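Über uns

Vulusley bringt Robotern Handgriffe bei. Küche vor allem, ein bisschen Wäsche, neuerdings auch Regale einräumen. Wir programmieren keine Bahnen, wir machen vor. Entweder Hand am Arm und führen, oder Fernsteuerung vom Pult aus. Beides hat seine Tücken, dazu unten mehr.

Angefangen haben Nnamdi Dauda und Ebuka Idahosa, damals noch zu zweit in einem Kellerraum in Grirkport mit einem Arm und einem geliehenen Tisch. Nnamdi kommt aus der Regelungstechnik, Ebuka hat vorher Bagger ferngesteuert. Merkt man beiden heute noch an. Seit Juni sitzen wir im Haus Molefe, zweiter Stock, Klingel klemmt, bitte fest drücken.

Was wir machen

Vorführungen aufnehmen, sichten, sauber beschriften, übergeben. Kunden schicken uns eine Aufgabe ("Teller vom Tisch in die Spüle"), wir zerlegen sie, üben sie und nehmen auf. Übliches Paket: 292 Durchgänge pro Aufgabe. Großes Paket: 700. Kleinere Mengen auf Anfrage, lohnt sich aber selten. Misslungene Versuche liefern wir mit, extra markiert. Wer die nicht will, bitte vorher sagen!

Geführt wird bei allem, was Gefühl braucht, Deckel, Lappen, Schubladen. Ferngesteuert bei langen Abläufen. Nach 40 Minuten am Pult ist Wechsel, ohne Diskussion, danach werden die Bewegungen schlampig und man sieht es in den Daten sofort.
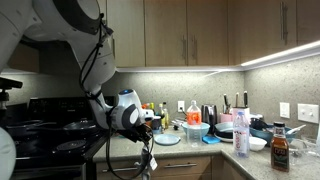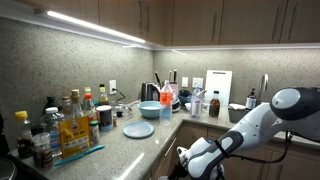
Roboterarm an der Küchenzeile, zwei Aufnahmen

Mendora

So heißt unsere Software fürs Pult. Selbst geschrieben, nicht schön, läuft. Zeichnet Gelenkstellungen und Greifer mit auf, Kommentare kann man während der Fahrt einsprechen. Eine Lizenz verkaufen wir derzeit nicht, fragt uns nächstes Jahr nochmal. Handbuch gibt es, 93 Seiten, Kapitel vier ist leider veraltet.

Wie wir arbeiten

Kleines Team, kurze Wege. Neue fangen immer mit geführten Vorführungen an, erst dann ans Pult. Kein Informatikstudium nötig. Ruhige Hände, Geduld, und die Bereitschaft denselben Teller sehr oft hinzustellen. Umgeräumt wird zwischen den Durchgängen absichtlich, sonst lernt das Modell nur die eine Anordung auswendig. Wer gern Ordnung hält, hat es bei uns anfangs schwer.

Besuch und Kontakt

Vorführung ansehen geht, am besten ab 14 Uhr, vormittags wird aufgenommen. Bitte anmelden. Man darf auch selbst mal ans Pult, dauert eine halbe Stunde mit Einweisung. Schulklassen gern, aber nur in kleinen Gruppen, der Raum ist eng.

Anfragen zu Aufnahmen an Ebuka, alles Technische und Mendora an Nnamdi. Bewerbungen formlos, ein paar Zeilen reichen, Lebenslauf könnt ihr nachreichen. Antwort kommt meistens inerhalb einer Woche, sonst ruhig nochmal nachhaken.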